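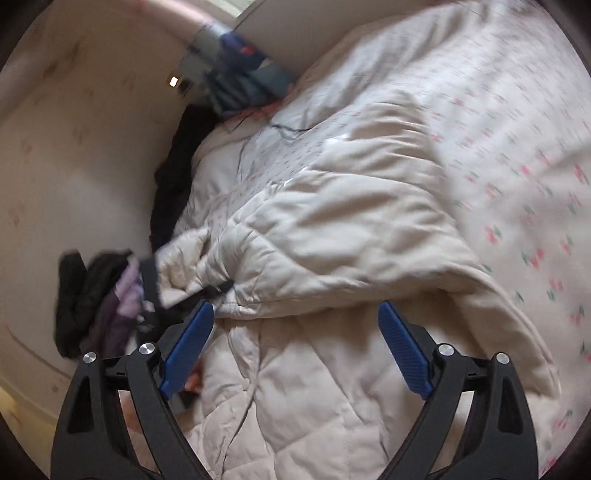

**Jutico** is a perception package for cloth handling: it takes pictures from a gripper-mounted camera and suggests where a pair of fingers could grab a garment. I've worked on it long enough to be biased, so take my fondness with a grain of salt! The name covers both the edge finder and the small planner bolted onto it, and people mix those up all the time (me included). The edge finder's job is to tell a real hem from a line that just happens to be in the fabric. A cream quilted jacket on a pale cherry-print sheet is a lovely headache for it – the stitching crosses in big diamonds, every one of those lines looks a bit like an edge, and the hem that you'd want to pinch is mostly given away by the tan shadow on its underside.

## Background

Kaj Hedegaard wrote the first version as a plugin for Markier, the labeling tool, and it did one thing: it drew a curve along any fold you clicked on. The planner came later, in June, after a few of us got tired of exporting curves by hand and feeding them to our own scripts. Version 2 was the first one that could be installed without Markier, and it's still the one I'd tell a newcomer to read, as the code is short and the comments are pretty funny in places.

## How it works

Each picture goes through 3 stages. First the blur check, which scores small tiles and throws out the smeared ones, so a picture that's sharp at the bottom and streaky at the top still gets used in part. Then the edge finder runs on whatever is left and gives each curve a class: hem, fold, seam or print. The print class was added for bedding and patterned shirts, and I fought for it, so I'm happy to see it in there. Last, the planner slides a model of the two fingers along every hem and keeps the spots where both pads would fit. 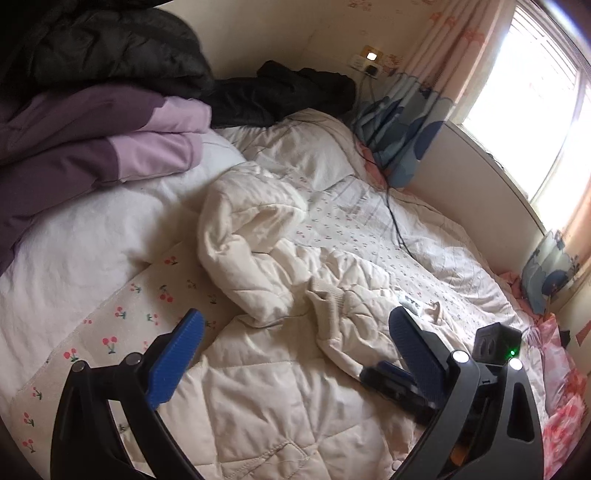
Folds are the hard part. A puffed-up ridge in the middle of a duvet can have a nice crisp outline and still be a terrible place to grab, as you may get one layer or four, and the planner has no idea which. Our fix is a penalty that grows with how rounded the shading is next to the curve. It works okay on thick quilted stuff and badly on thin sheets.

## Settings

The one you'll want to play with is `edge_floor`, the score under which a curve gets dropped. I keep it at 94 for padded clothes and go lower for dark ones, where there's so little contrast inside the pile that a strict floor leaves you with nothing. The curve limit is 2000 per picture. If you hit that, you've probably left the print class turned off!

## Related software

Nouri covers some of the same ground with depth input, and it's the better choice if your camera gives you depth. Prirnari is a viewer for Jutico output, with a slider for stepping through the dropped curves – I use it daily, mostly to find out why a perfectly good sleeve got labeled as a fold.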